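Beats for a slow breathing class: tempo, loops and not drowning out the teacher

Posted in Music for Movement and Wellness, Wallport Community Help

Ekkachai Inthanon

I run a weekly breathing and stretching group for teenagers at the Estelby youth center and want to use instrumental hip hop under the breathing section. I make the tracks myself at home. The group likes the music, but I have two problems.

First, tempo. I started at 90 beats per minute because that is where most of my loops sit. Four beats in and four beats out comes to less than six seconds for the whole breath, and half the group ends up panting. When I slow the loop down in software, the drums get a smeared, watery sound.

Second, level. I speak over the track through the same speaker, a single powered unit on a stand. If the music is loud enough to feel the kick, my voice disappears. If I turn it down, only the hi-hats are left and people say it is irritating.

The session is 60 minutes and the breathing part is near the end, with everyone lying down. I start at 6:30 in the evening and have very little setup time, so I would like to avoid carrying more equipment. What tempo should I be writing at, and how should I mix for this?

rimshot_delia

Write at 60 and the arithmetic becomes easy. One beat is one second. Four beats in and six beats out is a ten-second breath, or six breaths per minute, and most people can manage that lying down. The trouble is that ten beats do not fit a 4/4 bar, so your cue drifts against the downbeat. There are two ways around this.

Use 4 in and 4 out for the first few minutes. That is an eight-second breath and lands exactly on two bars. Then move to 4 in and 8 out, which is three bars. Both line up with the loop and you never have to count against the music. Go to the longer exhale only if the group is comfortable, and tell them to breathe normally if they feel light-headed.

Or write the section in 5/4. Two bars of five give you the ten beats. It sounds less like hip hop unless the drums are very plain, but I have done it with a kick on one and a rim on four and there were no complaints.

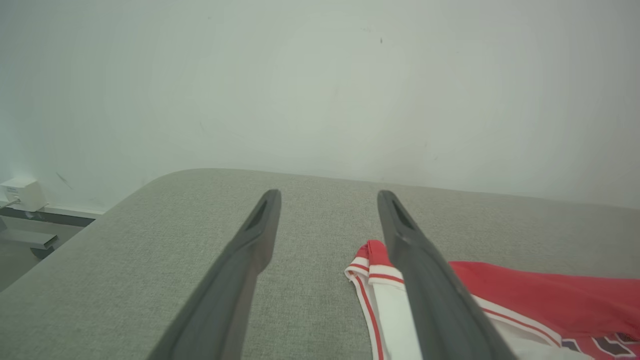

Gray woven seat fabric.

As for the smearing, do not stretch the finished loop. Time-stretching a full mix from 90 to 60 makes it half as long again, and the drum transients are the first thing to suffer. Go back to the project file, set the tempo to 60 and let the individual hits retrigger. If you only have the bounced loop, slice it at the transients and spread the slices out. You will get gaps between the hits – cover them with a vinyl noise bed or a long pad. Gaps are fine at this tempo anyway.

You could also keep a busier feel by programming the hats as if the track were at 120 and leaving the kick and snare at half speed. For a breathing section I would leave the hats out for at least the first half.

Siqueira_lowend

The answer above covers tempo, so I will stick to the mix.

Your voice and the music are competing in the same range. Speech intelligibility depends mostly on the area between 1 and 4 kHz. Snare crack, hats and most sampled keys are also there. Do this on the track before you export it:

Put a wide cut of 4 dB centered on 2 kHz across the whole music bus. It will sound dull on headphones. That is expected.

Low-pass the hats or replace them with a shaker. This should fix the irritation at low volume. The ear is less sensitive to bass at low levels, so when you turn a normal mix down the kick goes first and the hats stay.

Give the kick some harmonics. A pure sub kick at 50 Hz is largely wasted on a small speaker. Light saturation adds content around 150 Hz, and the speaker can reproduce that without effort.

High-pass your microphone channel at 100 Hz or a little above. It removes handling noise and leaves the bottom end to the music.

If your speaker has a ducking function (some have it under a name like "voice priority"), try it at the lowest setting. At high settings the music pumps each time you speak, and that is worse than masking. Otherwise write the arrangement so that the drums drop out for two bars wherever you give an instruction. That costs nothing and needs no equipment.

Check the level lying on the floor, where the group will be. A speaker on a stand sounds quite different from down there – the highs go over your head.

rasbridge_mike

i just use a playlist of lofi and turn it down when i talk. works ok. also check the center has a music license if you play other people's stuff, ours at Rasbridge asked for the paperwork in August

Ekkachai Inthanon

Thanks. I rebuilt one track from the project file at 60 with the 2 kHz cut and no hats. The drums are clean now. I have not tried 5/4 yet. My speaker has no ducking, so I am using the two-bar drops. One thing still open: the track ends before the longer exhales are finished, and the restart is audible. Is it better to export one long file or to loop it in the player?

Siqueira_lowend

One long file, as WAV. Many players leave a short gap when they loop an MP3.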